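Kukasa Guest House – Frequently Asked Questions
12/19/21
By Volodymyr Kuzmenko

Print this page | E-mail this page
Search the site Enter keyword Go

How do I get to Kukasa from Plistthorpe?
Take the bus to Bilyk and get off at the last stop. From there it is a walk of 600 meters, the last part uphill. If you have heavy bags, write to us the day before and Lukian Polishchuk will meet you at the stop.

At what time can I arrive?
The key is ready from 4 in the afternoon. When you come late in the evening, please tell us, and we will send you the code of the key box by e-mail.

Can I cancel my booking?
Yes. Up to 72 hours before arrival you get all your money back. After this we keep the price of the first night.

Is there a kitchen for guests?
There is one shared kitchen on the ground floor. You may cook there at any hour, but please be quiet after ten – the rooms above it are not well protected from noise. Oil, salt and tea are free for everybody. Please wash your own pots before you go to bed.

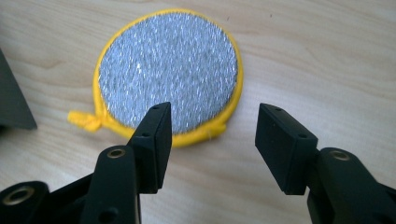
Scouring pad with yellow edging.

Do you accept pets?
Small dogs are welcome in the two rooms with a garden door. We ask for a deposit of 80, and you receive it back when you leave.

Is the house open all year?
We close for two weeks in August, when we visit family in Rarov. In winter we are open, but the path to the lake can be icy and we do not advise it in the dark.

Can I pay by card?
Yes, at arrival or before. Cash is also possible, only please bring small notes if you can.

My question is not on this list. What should I do?
Write to us by e-mail. We answer usually on the same day – in the high season it may take one day more.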